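Ticket 1830
Subject: Gripper drifts during remote demonstration, shelf restocking task
Product: Tollent remote demonstration station, right arm
Site: Skurnik training room, retail shelf bay
Opened: 10 March 2025
Priority: Normal
Assigned to: Atif Lodhi
Status: Resolved, monitoring

Description of problem

The operator team reports that the right arm does not hold its orientation when the operator pauses near the shelf. The task under demonstration is the return of a chip can to the middle shelf. The operator brings the can in front of the shelf lip, stops the hand controller to check alignment, and the wrist continues to rotate slowly for several seconds. The operator then corrects by hand, and the correction is recorded as part of the demonstration. Episodes containing this correction are not acceptable for training under the Ernum task specification.

The fault was reported for the right arm only. The gripper itself opens and closes on command. No error code is shown on the operator console.

Steps already taken by site

The station was restarted twice. The hand controller was exchanged with the spare. The fault was present after both actions.

Support response 1

Please confirm the software release on the station and on the operator console, and state whether the drift occurs with an empty gripper. Please also attach head camera views of the arm with the can in hand at the shelf.

Site reply 1

Both the station and the console are on release 2503. With an empty gripper the drift is slight and most operators would not notice it. With a can held near its lid end, it is plain on the operator display. The requested views are attached.
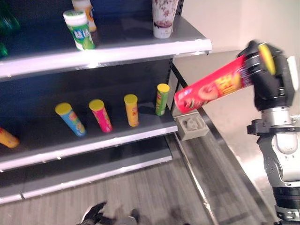

The site also asks whether episodes recorded before this ticket was opened must be discarded. The task owner, Perrin, would prefer to keep any episode in which the operator did not pause at the shelf.

Support response 2

Thank you. Episodes should not be deleted at this stage. Please move them to the hold folder, where they can be reviewed once the cause is known.

The behavior described is consistent with an incorrect payload setting or with a wrist reference that was not saved after service. To separate the two, please carry out the following test.

1. Clear the operator session and place the arm in hold mode from the console.
2. Grasp a can near the lid and bring it in front of the middle shelf.
3. Release the hand controller completely and wait one minute.
4. Export the joint log and send it with this ticket number.
5. Repeat steps 2 to 4 with the payload setting at zero.

Do not use the physical guide handle during this test. A hand on the arm will mask the drift.

Site reply 2

The test was completed as written. The log for the first run is 1723 and the log for the second run is 1263. Drift was present in both, in the same direction and at the same rate. An additional view is attached for the record.
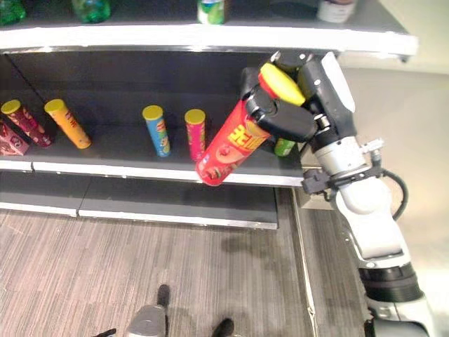
The arm was last serviced in August, when the wrist housing was removed and refitted. The service sheet has no entry for the wrist reference procedure.

Support response 3

The two logs show the same offset on the last wrist joint. Changing the payload setting had no effect, and that setting can be ruled out. The wrist reference stored on the station does not match the position of the joint after service.

Please perform the wrist reference procedure in section 4 of the station manual. Save the result before leaving the service menu. If the menu is closed first, the previous value is restored without a warning. After saving, restart the station and repeat steps 1 to 4 above.

Site reply 3

The procedure was completed and the value saved. The hold test was repeated with three different cans and no drift was observed. Two operators then recorded demonstrations with deliberate pauses in front of the shelf, and neither needed to correct the wrist.

Resolution

Cause: wrist reference not saved following service.
Action: wrist reference procedure repeated and saved by site.

Episodes in the hold folder may be released if the operator did not pause at the shelf and the replay shows no wrist correction. All others should be recorded again. Perrin has accepted this rule for the current task.

A request has been filed to add a warning when the service menu is closed with unsaved values. The ticket remains in monitoring until the site confirms the next full recording session.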